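Progress report no. 2 – Trevirport community camera and tripod library
To: Scanlon Fund, small grants
From: Gráinne Geraghty, project lead
March 25, 2022

Quick one, sorry, the spreadsheet follows separately on Monday.

Where we are

Loan desk opened in February as planned. 89 loans so far, mostly tripods and heads, which we did not expect. Bodies go out for weekends, tripods go out for weeks. Longest one out at the moment is with the birding group and they have asked to extend again.

Bought with your money: 20 aluminum tripods, mid height, flip locks. Ball heads for all of them. Went with Zodent for the heads in the end, the quote from the Mokville shop ran out before the purchase order cleared. Plates are all the same size now so people can swap between bodies at the desk. Should have done this last year.

Not bought: the gimbal head for long lenses. Price went up and I would like to hold that line over to next quarter. Please confirm by email if OK.

Problems

Leg locks. Beach loans come back with sand in them and two sets are stiff already. We now take the legs apart on return, rinse, dry overnight, regrease. Takes an evening a week that was not in the plan. Have added a line to the loan form about salt water – people sign it, we will see.

One center column bent. Borrower owned up, deposit covered it. Spare column ordered.

Lens caps, losing them constantly. Buying a bag of cheap ones.

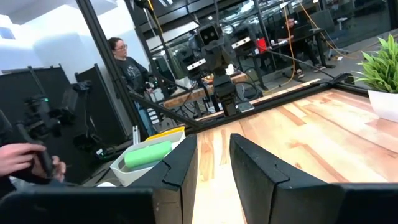
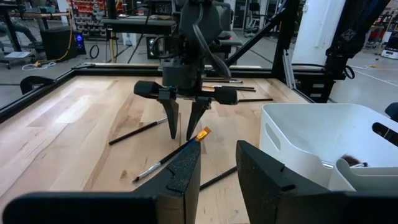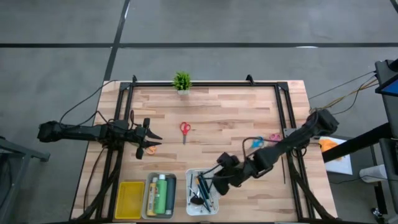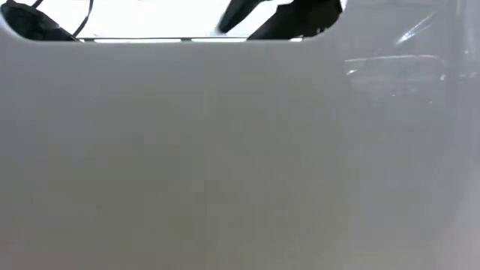
Trevirport, spring 2022

Workshops

Ran the first two. Night shooting was full, with a waiting list. Basic exposure was half full, probably the time slot, moving it to Saturday mornings. People want more on stopping shake in wind – hanging a bag off the column, keeping the column down, using the self timer. Will write that up as a one page handout, Mokville library has said they will print it for us.

Travel to the Mokville sessions is over budget. Not by much, but flagging it now. Kit does not fit in one car with the light stands, so two trips each time. Looking at leaving a set of stands there permanantly.

Membership

60 paid members. Target was set for the end of the year so that is good. Renewals are the next worry, the reminder emails are still going to junk for a lot of people. Have asked the web host, no answer yet.

Money

On track apart from travel and the gimbal head above. Repairs line is hardly touched but I expect it will be by summer, see leg locks. Insurance renewal came in lower then last time, saving kept in the same line for now.

Next

Padded bags for the taller tripods. Full stock check. Label the plates with paint pen because the stickers peel off. Third workshop, panoramas, need a leveling base for that and would like to borrow one before buying. If anyone at Scanlon knows of a club with one sitting in a cupboard, please put me in touch.

Receipts are scanned and in the shared folder, except the grease and the brushes, those are coming.

Gráinne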